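Progress on the Andberg bridge repairs, to the end of August

We are very glad to say the deck work is going well – 322 metres of new kerb are laid, and the Darden side has both lanes open again. 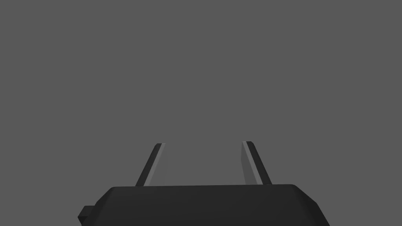
Dark housing on plain grey

The bearings took rather longer than we had hoped, I'm afraid, and cost us nine nights of closures, but Chu's crew were patience itself.

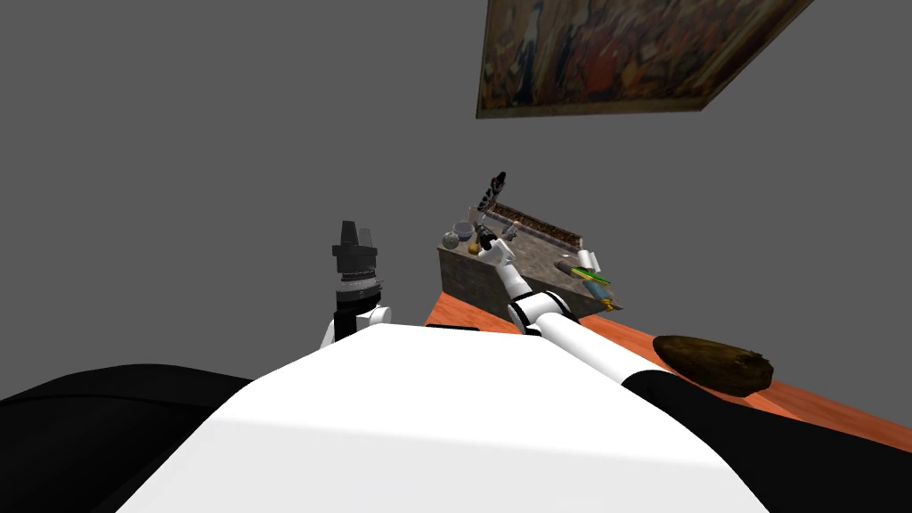 Grey stone tray on an orange tabletop

Eight joints are still to be sealed, and Ilídio Amaral will send you the revised dates as soon as the bus company has agreed them.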